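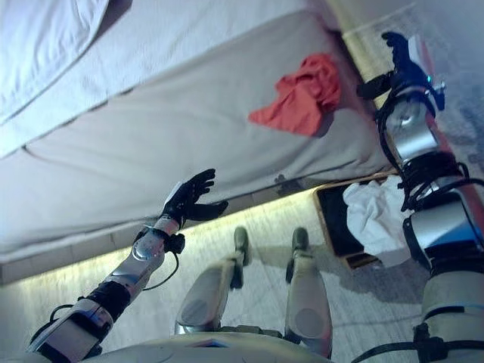 Bedside work, with the red cloth still up on the mattress and the white one in its tray.

Putero two-armed humanoid: six months on, and was it worth the money?

I run a small guest house in Altetstead, and I spent most of last winter going round in circles over whether to buy, rent or simply forget the whole idea. In the end we rented, and I'm so glad we did (more on that below!).

The hire is 1182 a month through Zhuravel, with servicing included. What I hadn't budgeted for was everything else. Spare fingertips, a second charger, and two days of my own time moving furniture so it could get between the bed and the wall – none of that was on the quote, and it came to over 40 per cent of the first month's hire. Do ask for a full list before you sign anything, and put a bit by for the hands, as they are the part that takes the knocks.

As for the work, it is slow but ever so patient. Picking up cloths and small bits of linen is its best job by a long way. Duvets are still a struggle, and I wouldn't plan your staffing on it making a bed from start to finish. The cables wrapped round the arms bother me a little too, and I'd love to see them tucked inside a sleeve on the next model.

We also had a demonstration of the Bustitz, which is cheaper and rolls about on wheels. A lovely thing, very quiet, but it couldn't manage our thresholds and I'd have been paying a joiner at every doorway. If your floors are all on one level, do give it a look.

Four stars from me. I've taken the hire for another 6 months, and I'll think about buying once the price of replacement hands comes down.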